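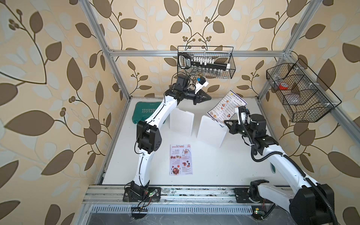
How to sort and store a pile of takeaway menus

Menus come through the door faster than they get used. Ours lived in the drawer under the kettle until March, when it stopped closing. This is the method I settled on. It takes 15 minutes for an ordinary household pile and you only need to do it a couple of times a year.

What you need

A clear table, wiped and dried
A tray or shallow box lid for the menus you are keeping
A soft cloth, slightly damp
A ring binder with clear A4 pockets, or a magazine file
A pencil
A paper recycling bag

I use a Bruvside binder with 100 pockets. That is far more than menus need, so the back half holds appliance instructions. A magazine file from Hakmont does the same job if you mostly have stiff laminated menus.

Step 1. Empty everything out

Bring all the menus to the table, including any on the fridge or in the car. Take out loose vouchers and check the dates on them. Out-of-date ones go straight into the recycling.

Step 2. Sort by shape

Make 4 groups: single flat sheets, folded leaflets, laminated menus and booklets. Sorting by type of food can wait. Shape decides where each one will be kept, and it is much quicker to do first.

Open out the folded ones before you put them down. A leaflet often has the main menu on one side and set meals or breakfasts on the other, and the outside panel may not tell you much.

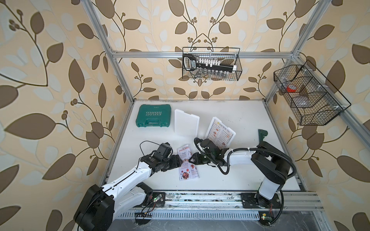

Small leaflets are the ones that go missing, so keep them at the front where they can't slide under anything bigger. If you have two from the same restaurant, compare the prices and keep the newer one. Where neither has a date, ring up or check the website.

Step 3. Wipe the laminated ones

Lay each laminated menu flat and wipe from the middle outwards. Do both sides, then the edges, where grease collects. Don't soak them. Water gets in at a split corner and the paper inside turns brown. Plain paper menus should be kept well away from the cloth.

Step 4. Check you would still order from it

Stand a large menu up on its long or short edge and read the headings before anything else. If it sags, hold it at the side.

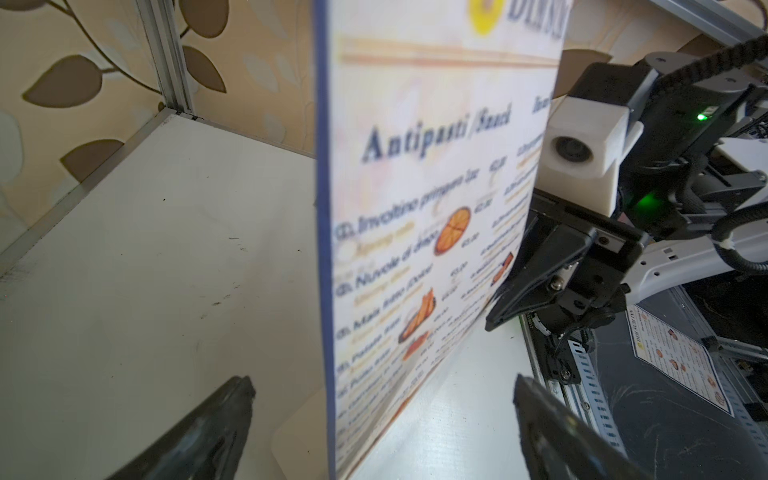
Big restaurant menus earn their space only if people can find a dish quickly. Look for numbered dishes, as these save a lot of spelling out over the phone. Under "Antipasti / Snack", for instance, "Involtino primavera" and "Patate fritte" each have a small number in front, so you can write the numbers of your usual order on a slip and keep it with the menu. Don't write on the laminate itself, as pencil won't take and pen smears.

Step 5. File them

Flat sheets go one to a pocket, with the name at the top. Folded leaflets go two to a pocket, back to back. Anything too stiff or too large for A4 goes in the magazine file, spine down. Put the places you use most at the front. I tried alphabetical order and gave it up within a month.

Pencil the month on the back of each paper menu as you file it. Next time round, anything you haven't ordered from can go.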